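Sestby Hand-Held Gripper Kit – Club Set

Shares 21 Comments 4

Two grippers, one per hand. Made for school robotics clubs and student projects where kids record the task by hand first and worry about the arm later. Squeeze to close, let go and it springs open. Ridged finger pads, swap them when they wear down. No soldering, no laptop needed for the first session.

Sold as a club set only, sorry, no singles. We tried singles in January and everybody came back for the second one.

What's in the box
Left gripper, right gripper
Spare pads, 4
Wrist straps, 2 (adjustable, fit a sixth grader fine)
Hex key, the small one, don't lose it
Task cards, 20, laminated

Task cards are by Trinidad Gallardo, who runs the Drikside after-school club and has used the set all year. Cards go from easy (move a cup) to pretty annoying (untangle and sort small stuff). Most clubs get thru the first half in a couple of weeks. The sorting ones take longer. Plan on it. 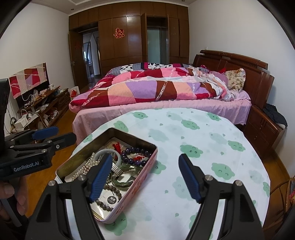

Small round things are the hard part. Beads roll, cord snags, a thin bracelet slides right out if you come in too steep. Go in flat, close slow, lift straight up. Teams that practice on bangles before strands do a lot better – Trinidad makes everyone start there now. Home practice is fine, any table with a cloth on it works. Cloth helps acutally, stuff doesn't skate away.

For the Backlund Cup: set is allowed in the open division and in the junior pick-and-sort. Check the rule sheet for pad type, they want stock pads, no tape. One team got docked for tape.

Fits the Botberg wrist mount if your club moves up to an arm later. Mount not included. Older Botberg plates need the adapter, ask before ordering.

Care
Wipe pads with a damp rag. Snug the pivot pins once a month. Don't oil them. Don't leave it in a hot car.

Club set price 2,828, ships flat in one carton. School purchase orders OK – put the teacher's name on it or it sits in our inbox. Replacement pads and straps sold separate, hex keys free if you email.

Restocked Tuesday, May 4, 2021. Limit 4 sets per club until the next batch comes in.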